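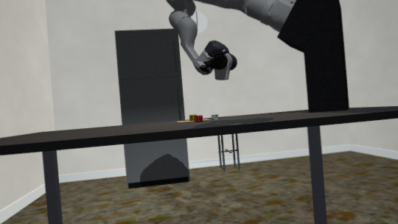

Suryani Yusof reckons I should just tune my arm on the real bench and skip the simulator altogether, on the grounds that you learn faster when something clunks. Fair enough, she's built more of these than I have! But I've already stripped one wrist gear on my Trinine, so I do my dice pick-up in sim first. My steps, for anyone in the shed who wants to copy them:

Start with the table height. Measure from the floor to the benchtop, then to the underside of the arm's base plate, and put both in the config file. I mixed these up in January and lost an entire evening to it.

Next, set the hover. I park the wrist well clear of the dice before any move sideways (mine's 400 mm in the file, yours will depend on your reach). Run it through slowly and watch the elbow, not the dice. The elbow's the bit that'll wallop your support post.

Now bring it down in 6 small moves. One long swoop looks fab but it's a pain to debug. Save each pose under its own name as you go.

Then leave it looping while you have dinner. I do 4,000 goes with the dice shuffled a little each time, and the misses get dumped in a log. If they're all on one side, your base rotation is probably off by 2 degrees or so, and you can fix that before you touch a spanner.

When you do move over to the real arm, drop the speed right down and keep a hand near the stop button. Irfan Majimbun has a neat bracket for mounting the button on the bench edge, and the file's in the shared folder under Karakaya.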